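Changes to Family Leave Take Effect in October

The Kamholm Regional Employers' Council wishes to inform member organizations of several changes to the family leave rules that apply to businesses in the Plernton district. The revised ordinance was adopted this summer following two rounds of public comment and takes effect in October. Members with 10 or more employees are covered in full. Smaller firms are covered in part, as set out below.

Under the revised rules, eligible employees may take up to seven weeks of paid leave following the birth, adoption or foster placement of a child. The previous limit was four weeks. Leave may be taken all at once or in two separate periods, provided that both periods fall within the first year. Both parents are eligible, including when they work for the same employer.

Employees are expected to give 30 days' written notice when the need for leave can be foreseen. In the case of an early birth or a placement made on short notice, the employee should notify the employer as soon as is practical. Employers may not refuse leave on the grounds that the full notice period was not met.

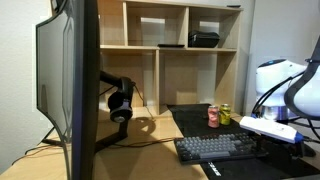 Wages during leave will continue to be paid through the district fund, to which employers and employees both contribute. Claims are filed by the employee, but the employer must confirm dates of service and average weekly pay within 10 business days of receiving the form. Late confirmations were the most common cause of delayed payments under the old rules, and the district has stated that it will begin issuing penalties for repeated delays.

Firms with fewer than 10 employees must hold the employee's position open for the full period of leave but are exempt from the employer contribution. They may choose to join the fund on a voluntary basis. The council has asked the district to clarify how part-time and seasonal workers are to be counted – this remains an open question for members in agriculture and tourism.

Nerka and Russo, both longtime members of the council, have agreed to share the written leave policies they prepared during the comment period. These may be used as a starting point, although each organization should have its final policy reviewed by its own counsel. Copies are available on request from the council office.

An information session for payroll and personnel staff will be held at the Plernton office in October, beginning at 4 p.m. There is no charge for members. Questions submitted in writing before the session will be answered first, and a summary of the answers will appear in the next issue of this newsletter.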